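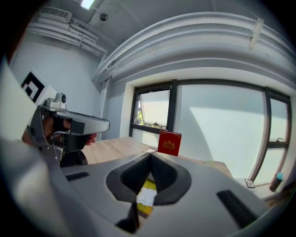 Subject: Re: [rumico-users] Clornora open day, anyone going?

On Tuesday, February 22, 2022, a list member wrote:

> Is anyone from the list going to the open day at Clornora? We are
> deciding between hand-held collection and leader-follower arms for a
> small tabletop project and I would like to hear how the hand-held side
> looks in practice. The flyer only says "demonstration of two-handed
> data capture with Omano grippers" and gives a room number.
>
> Things I would want to know:
>
> - how they get the pose of each gripper, and what happens when the
> tracking drops
> - whether the grippers are synchronized with each other in hardware
> or lined up afterward
> - how much of what they record is thrown away
> - whether the Zamfir converter writes something Rumico can read
> without a custom loader
>
> Our own setup is a single arm on a bench and we have never tried
> two-handed anything, so assume we know nothing about that part.

I went. Notes follow, in the order of your questions, with the general setup first. I took these on paper during the session and some of the details are second hand from whoever was standing at the rig, so check before you spend money.

Setup

The demonstration was in an ordinary meeting room. The operator sits at a light wooden table with one gripper in each hand. The grippers are hand tools with a trigger and have no motors in them. The robot never appears in this part of the work. It gets the data later, in another building, and visitors were not taken there. If you hoped to see an arm move, this was the wrong event. The flyer could have been clearer on that.

Each gripper carries its own wide-angle camera. The lens is wide enough that the gripper body takes up the lower part of every image, and straight lines in the room bend strongly toward the edges. They do not undistort at capture. Raw images are stored, the calibration is stored next to them, and undistortion is left to the training side. I asked whether the body in view is masked out. It is not. Their position is that the same body will be in view when the shell is mounted on the arm, so it does no harm and gives the model a fixed reference for where the fingers are.

There is also a head view, used mostly for review and labeling. Whether it goes into training depends on the task. For the tasks shown that day it did not.

Pose and tracking

Two sources. The first is visual-inertial tracking from the gripper camera. The second is printed square markers, on a board on the wall and on cubes mounted on the grippers. The cubes are read from the head view and give the relation between left hand and right hand, and the wall board ties a session to a room frame. The two sources are fused offline. Nothing is shown live except a status light and a tracking quality number on a laptop.

When tracking drops on one gripper, the recorder keeps going and flags the interval. The operator gets no alarm. I thought this was odd, but the reasoning given was that an alarm changes how people move, and they would sooner cut the episode later. In the converter a flagged interval longer than a set threshold rejects the whole episode. Shorter ones are bridged from the cube poses if the cube was visible, and otherwise rejected as well.

Known causes of drops, from the handout:

- fast wrist rotation near the table, when the camera sees little except table surface
- strong window light behind the object
- both hands close together, one gripper covering the cube of the other
- glossy objects, mainly a problem for depth, which they no longer use

The window light was a live issue in that room. The windows are large and the table is right by them. In the gripper view I saw on the laptop, the glass was washed out to plain white over a good part of the image, and the tracker had to work from the frames, the ceiling and the walls. It coped for most of the session. I asked why the blinds were not down and was told they collect under different lighting on purpose.

Synchronization

Your second question has a short answer: lined up afterward. Each gripper stamps images with its own clock. At the start of a session the operator holds both grippers in front of a screen showing a changing code, and does it again at the end. Offset and drift are solved from the two readings. The remaining error was described as below one image period. I did not see a measurement, and the handout does not give one. For slow pick and place this is probably fine. For a handover between hands I would want a hardware trigger, and I said so. They have one on the list for the next hardware revision but no date.

What the operator does

The task in the long demonstration was to pick up a soft item, move it to a container, and return the tools to a start pose. Soft means cloth and bags. The other things on the table are distractors and are rearranged between episodes from a printed sheet, so that the operator does not settle into a favorite layout. Some objects stay for several layouts and are only moved or turned. 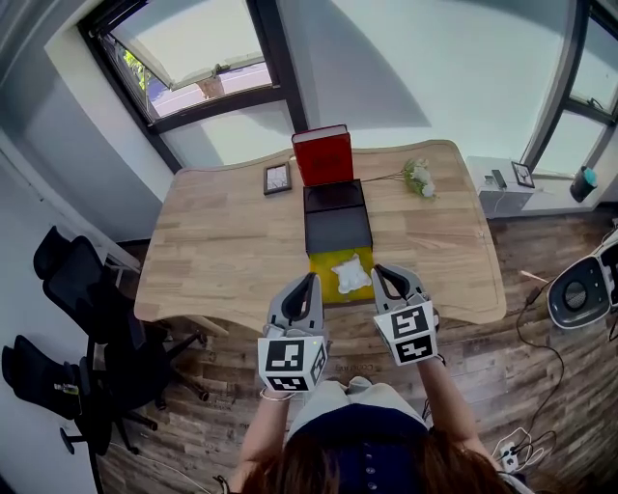 Two-handed session, seen from the head view. Marker cubes on both grippers, white bag on the yellow cloth.

One hand does most of the work in this task. The other hand holds the cloth down or steadies the container, and in a number of episodes it does nothing useful. I asked if idle-hand episodes are kept. They are kept, with a label. Their view is that a policy has to learn when to leave a hand alone. I have no opinion, having never trained one.

A few practical points that are not in the handout:

The operator works seated. Standing gave better reach, but the head view moved too much and the cubes left the image when the operator leaned in.

Thin plastic bags are the hardest soft item in their set. The fingers close on a fold and there is very little to tell from the camera whether it holds one layer or several. They do not try to label it.

Grip width is read from the finger markers in the gripper image and has to be calibrated for each tool. A left-hand calibration loaded on the right-hand tool will not raise an error. It produces plausible widths that are wrong. This has cost them a day of recording at least once.

Operators are limited to 10 minutes at a stretch, followed by a break. The tool is light, but the trigger is stiff and the hand gets tired before the arm does. I held one for a short while and would agree.

How much is thrown away

They recorded 26 episodes during the part I watched and ran the converter on them in front of us. It kept 13. The loss was higher than I expected and, to their credit, they showed it on the projector and did not rerun it. The reject reasons were listed per episode. Most were tracking gaps on the right gripper with the window behind it. The rest were operator errors, such as starting before the recorder was ready or leaving the start pose too early. The full bag-and-container set they hand out has 706 episodes after filtering. I did not get the unfiltered number.

I would not read too much into one afternoon with visitors crowding the table. People standing close to the wall board will block it, and we did.

Zamfir and Rumico

Zamfir writes one directory per episode: images as video, poses and grip widths as a flat table, calibration as a text file. Rumico reads the table with the stock loader. It does not read the video without help, as Zamfir keeps the capture timestamps in a separate column and Rumico expects them in the container. You get images that look right and are shifted against the poses by an amount that varies over the episode. There is a flag in the current Zamfir release that rewrites the timestamps on export. It is off by default. Turn it on.

The coordinate convention also differs. Zamfir uses the gripper camera as the tool frame and Rumico wants the point between the fingertips. The fixed transform is in the calibration file but has to be applied by hand, once for left and once for right. The two are not mirror images of each other, so do not copy one and flip a sign.

For your case

With a single arm on a bench, I would borrow one Omano gripper and try it before looking at a pair. Most of the trouble I saw came from having two hands in view and two clocks. You would need the wall board, a lens calibration, and a mount so the same shell can go on your arm. The mount drawings are available on request. They are for a flange I do not recognize, and you may have to redraw the adapter plate.

Leader-follower gives you joint data directly and no tracking problem. It also ties every episode to your bench. If your objects are small and your bench is representative of where the arm will end up, I think it is the cheaper route.

They plan another open day in September, with the arm running this time. Registration is by mail to the lab office. I have the handout as a scan and can send it off list. It is too large for the list server.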